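Wrist camera only, or wrist plus fixed camera?
Manipulation methods > Imitation learning

hedvika_b
12 March 2019
I have read the Papadakis report twice and I still do not agree with the main result. They say that a policy which sees only the wrist camera is as good as one with both cameras, after 2000 demonstrations. In our bar table task I collected 1120 and the two versions are not close. With both views it finishes 53 more trials than with the wrist view alone, same objects, same start poses. I put one picture from each view.
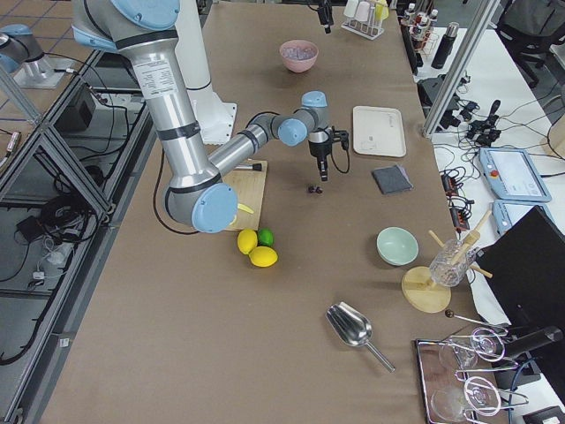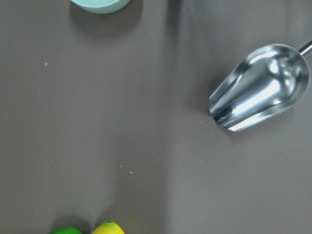

Fixed camera first, wrist camera second. The metal scoop and the citrus are in both.

From the second one, please tell me how the policy should know where the cutting board is.

rigo_arango
It should remember. Did you give it any history? Papadakis uses a short window of past frames, it is in the appendix and easy to miss.

hedvika_b
No history. I did miss this, thank you. But then the title of the report is a bit unfair, I think.

Kollar
I disagree with Rigoberto. We tried the window at Ploltham and it helped only when the arm began high above the table. Starting low, it was guessing. Also look how the scoop shines in the wrist view. Our depth values on polished metal were useless.

rigo_arango
Depth is another question, they use colour only.

Kollar
Fair. The start height is still not reported anywhere.

hedvika_b
I will train again with the window, from both heights, and write the numbers in this thread. It will need the rest of March.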